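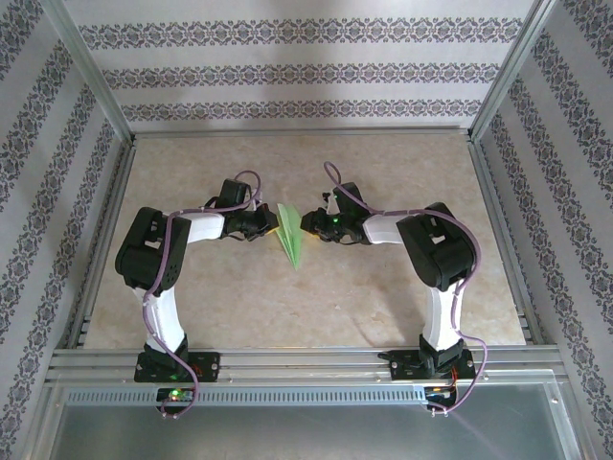 Home | Routes | Tickets | Luggage | Ferries | Contact

How to get from Hudec to Gultetti without a car

By Danylo Stelmakh
Updated February

There is no direct public transport between Hudec and Gultetti. The road distance is 231 km and the journey is made in two stages, with a change at Losport. Allow a full day.

Stage 1: Hudec to Losport by coach

Coaches leave from the lower bus station, not from the stop outside the railway station. The distance is 162 km. The first departure is at 6.40 am and is the only one that connects with the afternoon minibus.

1. Buy the ticket at the counter the evening before. The counter closes at 7 pm.
2. Check that the ticket shows a seat number. A ticket without one is valid for standing only as far as the first stop.
3. Hand large bags to the driver and keep the numbered tag. Bags are not released without it.
4. Stay on at Losport North. The minibus leaves from Losport Harbour, two stops further on.

The road crosses the Oline pass at 1194 m. In winter the pass may close at short notice, and coaches are then held at Hudec. Tickets for a cancelled departure can be moved to the next day at the same counter.

Stage 2: Losport to Gultetti by minibus

Minibuses have 18 seats and cannot be booked. They wait on the far side of the harbour car park, beside the ticket kiosk. Pay the driver in cash. Cards are not accepted and the nearest cash machine is at the ferry terminal, five minutes on foot.

The last departure is at 4.15 pm. If it is full, there are two options: a shared taxi from the same car park, which leaves when all four seats are taken, or a night in Losport. Agree the taxi fare before loading any luggage.

Bicycles

Coaches take bicycles in the hold with the front wheel removed. Minibuses do not take them at all.

Return journey

The minibus leaves Gultetti at 7 am from the post office. Coaches from Losport to Hudec run until early evening.

Times checked by Adwoa Atinga and Ibsa Ejigu.

Contact us | Copyright Oline Routes | Back to top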